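Varnus arm stoppages: your questions

What went wrong in December?
The left hand failed to release when told to open. The arm carried on to its next position and stopped on a force limit after nine seconds. No one was hurt.

Was it the hand or the software?
The hand. A tendon in one finger had frayed and jammed at the joint. Ye-ji Yoon at Traninlow found the same wear on 19 other hands.
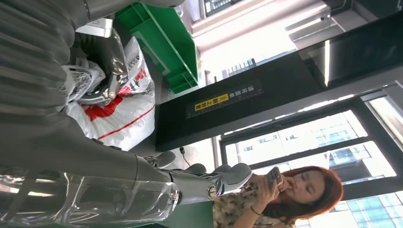 Bag handling at the counter, with clear plastic sheeting round part of the forearm.

Can people stand near the arm while it works?
Keep 60 cm clear of the fingers at all times — including when the arm is still. A stopped arm may still be powered.

What should I do if a hand won't let go?
Press the stop button and leave the bag where it is. Do not pull on it. Call the Rorcombe desk and quote fault 599.

Will my hands be replaced?
Yes, if they have done over 60 days' work. Newer ones will be checked at the next service.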